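How a robot is shown what to do
Monday, July 20, 2020
By the Rurkis science desk

A robot arm does not know what a drawer is. It has motors and a computer, and the computer sends each motor a number that says how far to turn. To get a useful movement out of the arm, somebody has to supply the right numbers in the right order.

One way is to type them in. This is slow. Another way is to show the robot the movement and let the computer write the numbers down. The showing is called a demonstration, and there are 2 common methods.

The first is by hand. A person takes hold of the arm and moves it through the task. The motors are set so that they do not push back, and sensors in the joints measure every angle.

The second is by remote control, also called teleoperation. The person sits away from the robot and moves a set of handles. When a handle turns, the matching joint on the robot turns by the same amount.

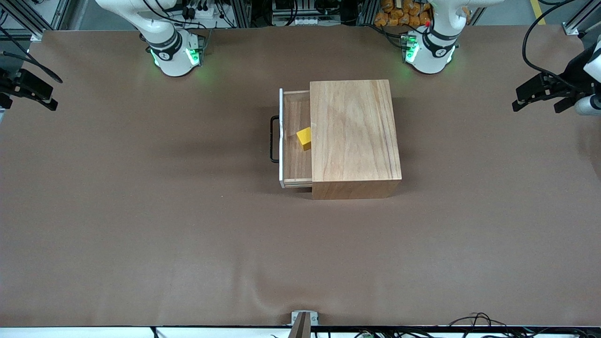 A small cabinet with its drawer open and a yellow block inside, with a robot arm on each side.

At the Wamberg workshop the second method is used, with a set of handles called Prurik. The task is short: open a drawer, deal with a block, close the drawer. A person can do this without thinking. A robot needs each part of it recorded - the reach, the grip, the pull and the letting go.

During a demonstration the computer stores the angle of every joint 20 times a second. It also stores pictures from the cameras, so that each set of angles is matched with what could be seen at that moment. A demonstration lasting 90 seconds gives 1,800 sets of angles. 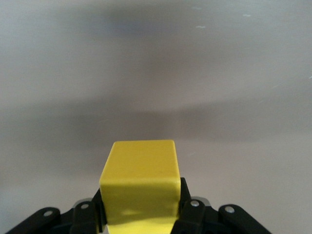

Gripping is the hardest part to show well. If the fingers close too early, they knock the object away. If they close off-centre, one finger touches first and the object twists. The person at the handles has to line up both fingers before squeezing, and it takes practice.

One demonstration is not enough. If the block always starts in the same spot, the robot may learn only that spot. So the block is moved a little between tries, and the task is shown again. The Wamberg set, started in April, holds 415 demonstrations.

The recordings then go to a learning program called Coppens. It compares the pictures with the angles and works out which movement usually follows which view. After that the handles are put down and the robot tries the task on its own. When it makes a mistake, the person shows that part again and the new recording is added to the set.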